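How Carpet Is Made

Carpet is a textile made to be walked on. It has two main parts: the pile and the backing. The pile is the layer of yarn your feet touch. The backing is the flat sheet that holds the yarn in place.

Fibers

Most carpet yarn is nylon, polyester or wool. Nylon and polyester start as small plastic chips, which are melted and pushed through tiny holes. The threads harden as they cool. Wool is cut from sheep, washed, and spun.

Tufting

A tufting machine works like a very wide sewing machine. It has a row of needles – 2,000 on a large one. Each needle pushes yarn through the backing, and a hook called a looper catches it to form a loop.

If the loops are left whole, the result is loop pile. If a blade slices them, the result is cut pile.

Color

Yarn can be dyed before or after tufting. Light gray is a common choice for floors at home.
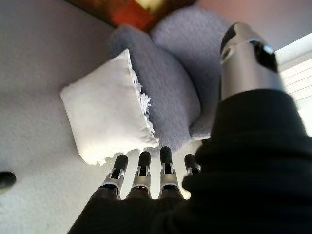

Gluing the Back

The loops would pull out easily without glue. Liquid latex is spread on the underside, and a second backing is pressed on. The carpet then passes through a long oven, where the latex dries.

Words to Know

Pile – the yarn on top.
Backing – the sheet underneath.
Latex – a rubbery glue.
Looper – the hook that holds each loop.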